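Startseite | Werkstattbuch | Messprotokolle | Material | Archiv | Kontakt

Diese Website verwendet Cookies. Mit der weiteren Nutzung stimmen Sie dem zu. [OK] [Mehr erfahren]

Werkstattbuch Oberfläche, Eintrag 06/10/2018

Kantenablösung an beschichteten Tischplatten, Fortsetzung der Reihe vom April

Stand: Die Reihe mit dem alten Schmelzkleber ist abgeschlossen, Werte liegen im Ordner Vikumero. Für die neue Reihe liegt der Kleber von Jirkell vor, zwei Gebinde, beide ungeöffnet angeliefert, Chargennummern auf dem Deckel notiert. Lagerung im Schrank neben der Presse, nicht mehr auf der Fensterbank. Im April hatte ein Gebinde dort Klumpen gebildet, die erst beim Aufschmelzen auffielen.

Prüfkörper: Streifen quer zur Kante geschnitten, Sägeblatt vorher gewechselt. Schnittkanten auf der Dekorseite sauber, auf der Rückseite leichte Ausrisse. Für den Schälversuch unerheblich, für die Feuchteprüfung nicht. Rückseiten deshalb mit Wachs versiegelt, eine Lage, Pinsel. Konditionierung über Nacht im Klimaschrank. Der Schrank zeigt inzwischen 2 Prozentpunkte Feuchte zu viel an, gegen das Handgerät geprüft. Korrektur in der Tabelle eingetragen, am Schrank selbst nichts verstellt.
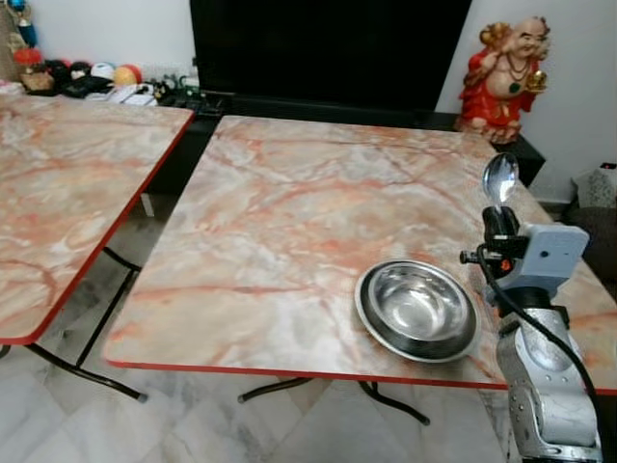

Zur Dekorfrage, weil Haruna danach gefragt hat: Auf unruhigem Dekor ist eine beginnende Ablösung mit bloßem Auge schlecht zu erkennen. Einfarbige Platten sind dankbarer, dort zeichnet sich der Schatten der Fuge früh ab. Marmordekor mit schrägen Adern in Orange und Rost auf hellgrauem und weißem Grund, wie bei der Platte unter der Edelstahlschüssel, hat dagegen selbst so viele dunklere Linien, dass ein Haarriss darin untergeht. Die Sichtprüfung bei solchen Dekoren also nur mit Streiflicht und Lupe, Lampe flach von der Seite, einmal längs und einmal quer. Im Protokoll bitte die Richtung angeben. Im April fehlt sie bei der Hälfte der Einträge, die Bewertungen sind damit nicht vergleichbar.

Schälversuch, erster Durchgang: Abzugswinkel 90 Grad, Klemme mit neuer Gummieinlage. Die Kraft läuft nach dem Anriss ein, danach gleichmäßig mit kleinen Zacken. Mittelwert der Referenz 82 N, ohne die beiden Randstreifen. Bruchbild überwiegend im Träger, Kleber bleibt am Band. Bei den Streifen aus dem Klimaschrank mehr Adhäsionsbruch, Trennfläche glatt und leicht glänzend. Probe 7 ist in der Klemme gerutscht, Wert gestrichen, Rest aufgehoben.

Wechsellast: Der Aufbau läuft jetzt über den Exzenter von Briggs. 4.000 Zyklen ohne Ausfall, danach abgeschaltet, weil das Lager warm wurde. Fett nachgefüllt, Drehzahl eine Stufe zurück. Der Zähler springt beim Einschalten gelegentlich um eins weiter. Vor dem Start nullen und den Stand aufschreiben.

Offen ist weiterhin der Radius an den Ecken. In Firkarthorpe wird das Band vor dem Umlegen angewärmt, wir legen kalt um. Haruna vermutet, dass die Rückstellkraft im Band den Kleber an der Ecke dauerhaft belastet. Das würde erklären, warum die Ablösung dort anfängt und auf der Geraden erst später kommt. Ein Versuch mit angewärmtem Band ist noch nicht angesetzt, es fehlt eine Auflage, auf der sich die Temperatur halten lässt. Heißluft von Hand ist zu ungleichmäßig.

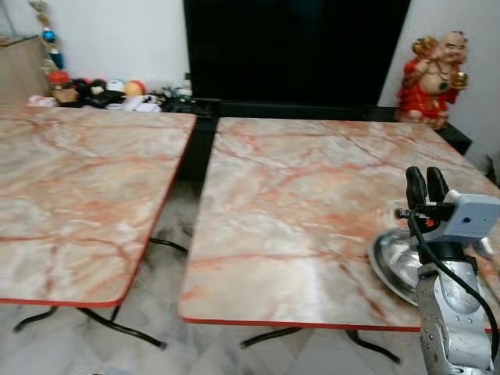 Zwei quadratische Tische mit Marmordekor, beide mit schmalem rotem Kantenband.

Nächste Schritte:
- Randstreifen getrennt auswerten
- Klimaschrank zur Kalibrierung melden
- zweites Gebinde Jirkell erst öffnen, wenn das erste leer ist
- Streiflichtlampe: Halter bauen, Winkel fest
- Olanrewaju Haruna wegen Bandtemperatur in Firkarthorpe anfragen lassen

Nachtrag: Die Gummieinlage der Klemme hat nach dem ersten Durchgang bereits Abdrücke. Ersatz liegt in der zweiten Schublade, Wechsel bitte mit Kürzel eintragen.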